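## Section 4: Your first pick in the Skolla house

Okay, so you've got Driro installed and the arm wakes up when you tell it to. Nice! This part took our club most of October to get right, and I'm writing down what I wish I'd had on my screen back then. Give yourself an hour, and keep Section 3 open in another tab for the key bindings.

**Before you start:** load the Brondon house file, the one with the wooden table in it. The Navarrete file looks similar in the menu but it's for the sorting challenge, and half the steps below won't match.

1. Open Driro and pick **Load world**. It chews on the textures for a bit the first time. Go get a snack.

2. Set the random seed to 1,351. The old handout says 1,035, which still loads fine but puts the objects in different spots, so you won't be able to compare runs with your teammates.

3. Switch to the wrist view. You'll be looking past the gripper fingers the whole time, and it feels weird for the first few tries – your brain wants "up" to mean up, and it often doesn't. Move one axis at a time until it clicks.

 > **Note:** If the arm jumps when you switch views, your speed slider is still on the demo setting. Pull it down to 10.

4. Choose a target from the object list and bring the gripper in slowly with the fingers open. Thin, flat things are the hardest by far (I must have dropped the same one all afternoon). Turn the wrist so the fingers sit on either side of the target, then nudge forward. Check the gap on both sides before you close.

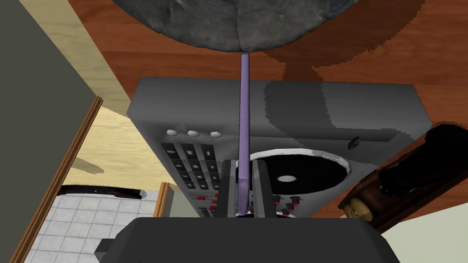
Edge-on, a thin target can shrink to a sliver in the wrist view.

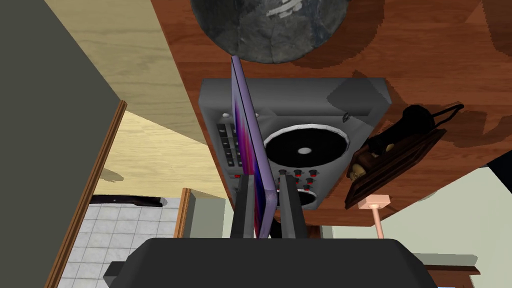
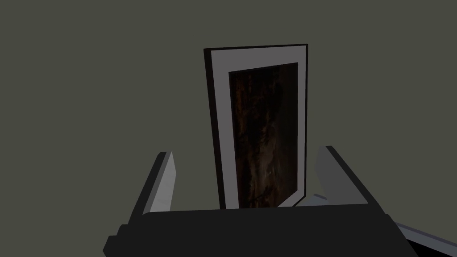

5. Close the fingers with small taps on the grip key. Holding the key down squeezes at full force, and the physics engine does not like that. I've watched targets shoot clear across the house.

 > **Caution:** Never close on a target that's overlapping a finger. Back off, open up, and line it up again. If you force it, the run gets thrown out and you have to reload the world.

6. Lift straight up a little and stop. Wait for the grip light in the side panel to stay green, then go on. If it flickers, set the target down and go back to step 4.

7. Save the run before you do anything else! The file name should be your team name and the run number, no spaces. Driro won't warn you if you close the window with an unsaved run – ask me how many I lost that way.

### What counts for the scoresheet

You need 28 saved runs per team before the spring meet, and they can be split up between drivers however you like. Failed picks count too as long as they're saved and marked **Miss** in the drop-down, so please don't delete them. The people working on our auto-grip script want those even more than the good ones.

If the seed box is grayed out, you've opened the world in replay mode. Close it and start over from step 1.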